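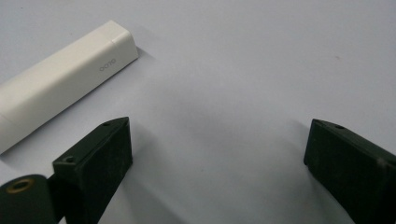 Wer mir im Frühling erzählt, er fahre »nur kurz« ans Meer, drei Nächte, billiger Flug, mal eben raus, dem wünsche ich von Herzen gutes Wetter, und dann halte ich ihm leider doch meinen kleinen Vortrag. Meine Freunde kennen ihn schon.

Ich war nämlich in Serance, und zwar im November, als die Promenade den Möwen und den Rentnern gehörte. Der Ort hat 2800 Einwohner, und in der Saison kommen an manchen Tagen noch einmal 3000 Gäste dazu. Da steht man dann für ein Eis an wie anderswo für einen Reisepass! Im November dagegen hat mir Montserrat Manzano, bei der ich ein Zimmer mit Blick auf den Fischmarkt gemietet hatte, am zweiten Morgen den Kaffee ungefragt so hingestellt, wie ich ihn mag, und mir nebenbei erklärt, welchen Bus ich nach Ponus nehmen soll (den um halb neun, der spätere fährt über die Dörfer und braucht ewig).

Genau dafür bleibt man länger. In drei Tagen lernt man einen Ort vom Stadtplan her kennen, in zwei Wochen weiß man, wann der Bäcker die zweite Fuhre aus dem Ofen holt und an welcher Mauer es windstill ist.

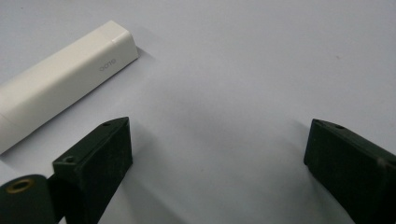
Ist so eine lange Reise in der Nebensaison nicht viel zu teuer? In Serance hat mich das Zimmer für zwei Wochen etwa 300 Euro gekostet, und dafür bekommt man dort im Juli kaum ein Wochenende.

Natürlich hat die Sache ihre Schattenseiten, das will ich gar nicht schönreden. Das Museum war geschlossen, die Fähre nach Grinard fuhr nicht, und an vier Tagen hat es so geregnet, dass ich mit einem Krimi im Café Kubíček saß, bis man mir dort freundlich die Stühle unter den Nachbartischen wegräumte. Ich denke trotzdem gern daran zurück, an den Krimi weniger, der war schlecht.

Wer Kinder in der Schule hat, kann sich den November natürlich nicht aussuchen, und dem rate ich wenigstens zu einem Ort statt zu dreien. Den Bus nach Ponus gibt es auch im Sommer.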